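ロボティクス > ソフトウェア > 現場に聞く
読了時間 14分

当サイトではサービス向上のためCookieを使用しています。閲覧を続けると、Cookieの使用に同意したものとみなされます。[同意する] [設定を変更]

袋菓子をつかむ前に、何を計算しているのか
Eltskaの動作計画チームに聞く

Eltskaは、双腕ロボット向けの動作計画ソフトウェア「Dovport」を開発している。Eltvilleにある開発拠点では、日用品や食品を机の上で並べ替える作業を題材に、認識から計画、制御までを通した試験を続けている。話を聞いたのは計画部分を担当するエンジニアで、入社前は産業用アームの制御プログラムを書いていたという。

最初に、なぜ菓子の袋を扱うのかを尋ねた。

「形が決まらないからです。箱や缶なら、認識の側から姿勢をもらえば、つかむ位置はほぼ計算で出ます。袋は置くたびに形が変わります。表面がしわになっていて、光を反射する。中身が寄っている側と空気だけの側があって、外からは区別しにくい。計画の立場からすると、入ってくる情報がいつも少し間違っている対象です」

試験では、机に木箱を置き、袋をその中に立てて入れる作業をよく使う。箱にはサボテンの鉢も入れておく。鉢は動かしてはいけないものとして登録され、計画はその周りを避けて通る。

「背の高いものが一つあるだけで、問題がだいぶ変わります。箱の上から真っすぐ下ろす経路が、片方の腕では通っても、もう片方では手首が引っかかることがある。指先だけを見て計画していると気づきません。手首のあたりの膨らみまで含めて干渉を見ないといけない」
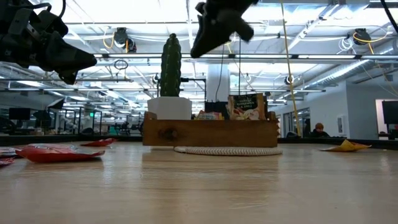 Dovportの初期の版では、左右の腕を別々に計画し、あとから時間をずらして衝突を避けていた。片方が動いている間、もう片方は止まって待つ。安全ではあるが、見ていて遅い。

「待っている時間が長いんです。右が箱の上にいる間、左は次の袋の上まで行っておけるはずなのに、行かない。順番を決める部分と経路を決める部分が分かれていて、順番を決める側は相手の腕がどれだけ場所を取るかを知りませんでした。だから大きめに見積もって、全部待たせていた」

バージョン2では、この二つをつなげた。順番を決める段階で、それぞれの腕が通る空間を粗い塊として計算し、重なりそうな組み合わせだけを細かく調べ直す。重ならないと分かった動作は同時に進める。

「粗い塊で見るのは正確でなくていいんです。通れるものを通れないと言ってしまうのは許す。通れないものを通れると言うのは許さない。そこだけ守れば、あとは細かい方に任せられます」

再計画にかかる時間は、机上の試験では28ミリ秒を上限に置いている。この値を超えたら計算を打ち切り、直前の計画で安全に止まれるところまで進む。

「上限を決めるまでは、いい答えが出るまで粘る作りでした。粘ると、たまに長くかかる。制御の側はその間、古い計画で動き続けるか止まるかしかない。どちらも困ると言われて、打ち切ることにしました。少し遠回りの経路でも、時間どおりに出てくる方が制御の人たちには喜ばれます」

認識との受け渡し

計画の話をしていると、話題は何度も認識に戻った。袋の輪郭をどう渡してもらうかで、計画の書き方が変わるためだ。

以前は、認識側が物体ごとに一つの直方体を返していた。計画側はその直方体を障害物として避け、つかむときは中心を狙う。袋が平らに寝ていればそれなりに動くが、二つが重なると一つの大きな直方体になってしまい、つかむ位置が袋と袋の境目に来ることがあった。

「いまは、確信の度合いを付けた輪郭をもらっています。ここまでは確かに袋、この先はたぶん袋、という二段階です。つかむときは確かな方の内側だけを使う。避けるときは広い方を使う。同じ物体でも、用途によって大きさが違うわけです。最初にこの提案をしたときは、認識の担当者にずいぶん嫌がられました。出力が二つになるとテストも二つになるので」

袋の色や印刷については、計画側では何も見ていない。どの袋を先に扱うかは、上に何も載っていないこと、腕が届くこと、つかんだあと箱まで運ぶ経路があることの三つで絞り、残った候補を移動距離で並べる。

「人がやると、たぶん手前から取るか、目立つものから取ると思います。うちのは、見ている人には順番が不思議に見えるらしいです。奥の小さい袋から行ったりする。計算上はその方が、あとで手前の大きい袋を扱うときに両腕が使えて楽なんですが、説明しないと分からない」

順番の理由を人が読める形で残すために、社内では「Echevarría」というログ閲覧ツールを使っている。計画が候補を捨てるたびに、捨てた理由を一行ずつ書き出し、時刻に合わせて再生できる。もともとは計画チームの一人がデバッグ用に書いたもので、画面の作りは簡素だ。

「再生して、止めて、この瞬間になぜ左の腕が候補から外れたのかを読む。ほとんどそれだけの道具です。ただ、これができてから会議が短くなりました。前は、ロボットが変な動きをすると、認識が悪いのか計画が悪いのかという話から始まっていたので」

ログは動作の途中でも開ける。試験中、担当者は机のそばで動きを見ながら、捨てられた候補の一覧を横に出しておくことが多い。気になる行には印を付け、あとで計画側と認識側がそれぞれ確認する。水曜日の午後に、印の付いた行だけを持ち寄って見る時間を取っている。

ロープという厄介なもの

袋の次に手を焼いているものを聞くと、ロープという答えが返ってきた。編んだ白いロープを輪にして箱の手前に置くと、計画の前提がいくつか崩れるという。

「ロープは低いので、腕の障害物としてはほとんど問題になりません。上を通ればいい。でも袋をつかみに行くときに指が机のすぐ上まで下りるでしょう。そこでロープが近いと、指がロープを引っかける可能性がある。引っかけたらロープの形が変わって、さっきまでの地図が全部古くなる」

対策として、指先が一定の高さより下にいる間だけ、細長い物体の周りに余白を広く取るようにした。高いところを移動しているときには余白を元に戻す。高さで余白を切り替えるだけの単純な処理だが、境目の扱いには時間がかかった。

「境目の高さをまたぐときに、急に余白が広がるんですよ。すると、いまいる場所が障害物の中だという判定になって、計画が始められない。ロボットは何も悪いことをしていないのに、いきなり動けなくなる。最初は原因が分からなくて、センサーのノイズだと思っていました。Echevarríaで見たら、毎回同じ高さで止まっていた」

現在は、余白を高さに応じて少しずつ変えている。開始位置が余白に入っているときは、外へ出る向きの動きだけを許す規則も加えた。

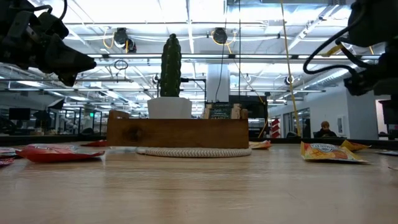

木箱の手前に輪にして置かれた白いロープと、机の上の菓子の袋。左右の上方にグリッパーが下りている。

試験を長く続けていると、ソフトウェアが処理を返さなくなることもある。Dovportでは、一つの作業に90秒かかっても次の状態に進まない場合、計画をいったん破棄し、認識からやり直す。

「90秒は長いと言われます。自分もそう思います。ただ、短くするとやり直しが増えて、やり直している間に人が見に来て、机の上のものに触ってしまう。触ると試験の条件が変わる。運用の話なので、計算で決めた数字ではありません」

やり直しの回数は毎回記録している。回数そのものよりも、同じ理由でのやり直しが続いていないかを見るという。続いていれば、計画に直すべき誤りがあると考える。理由がばらばらなら、認識の入力が揺れている可能性を先に調べる。

箱の中という狭い場所

作業の後半になるほど、計画は難しくなる。箱の中に物が増え、指を入れる余地が減っていくからだ。鉢のほかに、小さな看板のような薄い板を入れて試すこともある。薄いものは見る角度によって輪郭がほとんど消えるため、認識の確信が下がり、計画側は広い方の輪郭で避けることになる。

「避ける領域が広がると、箱の中に空きがないという結論になりがちです。人が見れば明らかに入るのに、計画は入らないと言う。これは正しい失敗なんですが、使う人からすると、ただの失敗です」

ここで検討しているのが、押して場所を作る動きだという。片方の手で中の袋を軽く寄せ、もう片方で新しい袋を差し込む。寄せた袋がどう変形するかは正確には予測できないので、寄せたあとに必ず認識をやり直し、空きができたかどうかを確かめてから次に進む。

「予測を頑張るより、こまめに見る方に寄せています。柔らかいものの変形をきちんと計算しようとすると、それだけで28ミリ秒を使い切ります。動かして、見て、だめなら別の場所を試す。計画が一手先までしか確かなことを言わない作りです」

シミュレーションについても聞いた。夜の間に多数の配置を自動で生成し、計画だけを走らせているという。経路が見つかるか、計算時間が上限に収まるか、左右の腕が同時に動いている割合はどれくらいか。こうした点は、実機がなくても分かる。

「つかめるかどうかは分かりません。シミュレーションの袋は行儀がよすぎるので。だから夜に見ているのは計画の健康状態だけです。朝、計算時間の分布を見て、裾が伸びていたら、前の日に入れた変更を疑います」

変更を入れる手順にも決まりがある。余白や打ち切り時間のような設定値は、コードと同じように審査を通さないと変えられない。以前は各自が手元の設定ファイルを書き換えて試していて、うまくいった日の設定がどれだったのか分からなくなることがあった。

「設定値を一つ変えただけなのに、半日探したことがあります。自分が変えたやつでした。それ以来、起動のときに設定の内容を全部ログの先頭に書き出すようにしています」

Dovportを使う側が最初につまずくのはどこかと尋ねると、物体の登録だという。動かしてよいもの、動かしてはいけないもの、触れてもよいが持ち上げてはいけないもの。この区別を最初に決めておかないと、計画は一番保守的な解釈を選び、ほとんど動かない。

「ロープは、いまは触れてもよいが持ち上げてはいけないものにしています。鉢は触れてもいけない。箱は、袋を入れるときに指が縁に当たることがあるので、少しなら触れてよい。この『少し』をどう書くかで、まだ社内の意見が割れています。力で書くのか、距離で書くのか。自分は力で書きたいんですが、そうするとシミュレーションで確認できなくなるので、反対している人の言い分も分かります」

次の版では、この区別を作業の途中で切り替えられるようにする予定だ。袋を入れ終わるまではロープに触れないようにし、そのあとでロープを片づける動作に移る、といった使い方を想定している。状態の切り替えを順番決めの段階で扱う必要があり、いまはその部分を書き直しているところだという。

「書き直すのは三度目です。前の二回分のテストは残してあるので、壊したらすぐ分かります」

ニュースレターに登録すると、「現場に聞く」の新着記事をメールでお届けします。[登録する]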